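How I Read a Hotel Fund Fact Sheet Before Putting Any Money In

07/09/2019

A few readers wrote in after my last post asking how I go through the paperwork for a small hospitality fund, the kind that buys up guesthouses and boutique hotels and rents out the rooms. I'm no adviser, I just like hotels and I like reading the small print (I know, I know). So grab a coffee and the fact sheet and let's go through it my way.

Step 1. Find out what the fund owns today

Skip the glossy pages and go straight to the property list. My practice sheet was from Plellow, and the first thing I marked was which buildings were open and taking guests and which were still "in the pipeline." Pipeline can mean signed and paid for, or it can mean somebody had a nice lunch with the seller. If the sheet doesn't say, email and ask.

Step 2. Look for the lease

Some funds run the hotels themselves and some lease them to an operator. With a lease you get steadier rent and you miss out on the great years. Write down who the operator is, how long the lease runs and what happens if they walk away. Plellow leases to a company called Stelard, and it took me ages to find the break clause!

Step 3. Redo the occupancy math

Fact sheets love a high occupancy number. I take whatever they show and run my own version with a bad winter in it. Say a place has 4 rooms at 100 dollars a night and the sheet assumes they're 90 percent full. That's 360 dollars a night before a single towel gets washed. Now try it at half full and see if the payout still looks so pretty.

Step 4. Add up every fee

There's usually an entry fee, a yearly management fee and a performance fee, and they're never on the same page. I put them all in one column of a spreadsheet. On a pretend stake of 10,000 dollars I got 753 dollars gone in year one, and that was over what I'd guessed by quite a bit.

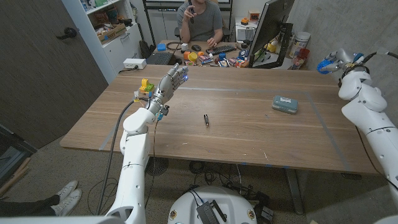 Robotic hand and building blocks on a wooden table.

Step 5. Check how you get out

Hotels are slow to sell, so most of these funds lock you in. Look for the words "redemption" and "notice period." Mateck, another one I read, only takes requests in October, so if you miss it you wait a whole year.

Step 6. Sleep on it

Leave the sheet in a drawer for a week, then read your notes again before you read theirs. If you still have questions, send them in one email and keep the answers in the same folder as the sheet. Next time I'll go through currency risk, so send me your questions on that in the comments.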